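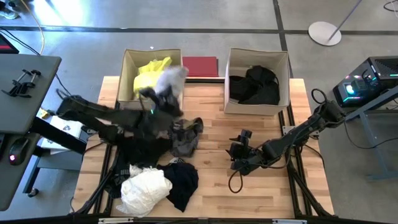
How many examples does a robot need before it can sort laundry? More than you'd like, and they can't all be alike.

My own first set had 2000 of them, and I threw out plenty. I kept starting every shirt in the same spot!

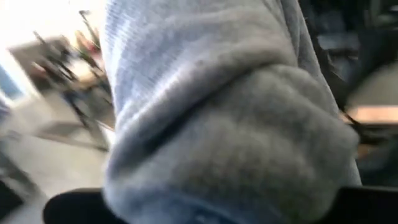 Variety is what I'll nag you about in this chapter. Fabric is the fun part (and the headache). A gray fleece bunches into thick folds between the fingers, so record plenty of those.
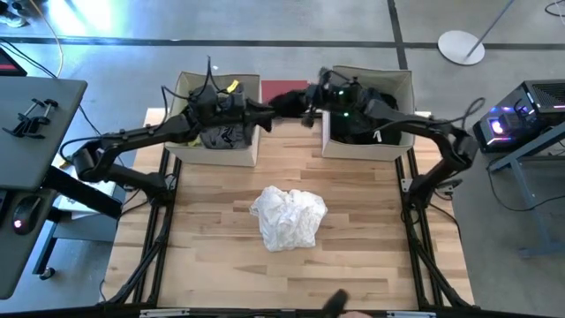

Figure 3. Both arms on one black cloth.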